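Magnetic separation and tramp metal – Suspension magnet or drum for a crushing line?

Dreltach_Procurement
Posted July 2018

Our department is preparing a purchase request for the secondary crushing line at the Nallberg plant. The present arrangement is a manual-clean suspension magnet above the belt, and bolts continue to reach the cone crusher. We request the views of members on whether it should be replaced with a drum separator at the discharge point.

ferrite_desk
Please state the burden depth and the belt speed. No useful recommendation can be made without them.

Dreltach_Procurement
The burden depth is 204 mm at full load. The belt speed is under review and will be posted when confirmed. The magnet is cleaned every 13 days.

Grindow Service Office
The cleaning interval is the matter to address first. A magnet that already carries a layer of iron holds new pieces weakly, and the flow of material may knock them loose. Our office advises cleaning once per shift on lines of this type, or a self-cleaning unit with its own cross belt. A drum would add cost and would require changes to the chute.

ferrite_desk
I must disagree in part. At that depth, small bolts at the bottom of the load may never be lifted, however clean the magnet is. A drum at the discharge meets the material as it spreads out. The two units do different work and should not be presented as substitutes.

Grindow Service Office
The point regarding small bolts is accepted. We maintain that the plant should correct the cleaning schedule before it commits funds.

Derese_Maintenance
We operated both arrangements for more than 5 years. The drum performed well, but its shell wore quickly on hard stone – a replacement was fitted each January. Any quotation should include the price of a spare shell and the time needed to fit it.
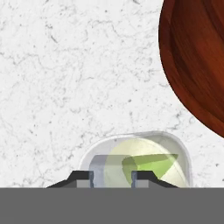
Members should also ask the supplier for a gauss reading at the working distance. A reading taken on the face of the magnet says little about the bottom of the belt. We received 2 quotations that gave only the face value, and both were returned.

ferrite_desk
Agreed on the gauss reading. I do not agree that shell wear should decide the matter. A manganese steel cover is available from most makers.

Dreltach_Procurement
The replies have been forwarded to the plant engineer. The cleaning interval will be shortened first, and the drum quotation will remain open.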